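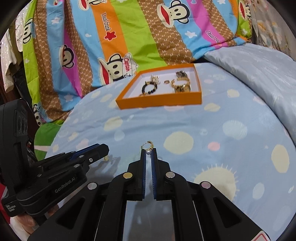

Paying someone else to have a gripper pick up small items is a hard sell for Bảo Trình, who doubts the numbers will ever match the brochure. Anyone can hold up one earring, the argument goes, and a shop has to sort a whole drawer.

The brochure belongs to Visach, which began taking orders on 15 May 2022 for its handling service, Vurkden. Customers pay $2000 to start and $500 a month after that. For the money they get recordings of hand-held grippers handling items of the customer's choosing, up to 3000 pickups, plus a written report on which ones a robot might manage.

"Might" does a lot of work in that sentence. The sample report sent to this site lists pickups that ended well and says little about drops. It gives no figure for scratched or bent pieces. Visach says damage is covered for 60 days but would not say who decides what counts as damage.

Husach, a repair chain that tried an early version, has not renewed. Quách, a smaller reseller, signed up again and declined to share its results.

Visach plans a cheaper plan in September, with fewer pickups and a shorter report. The company has not said whether that report will include the drops.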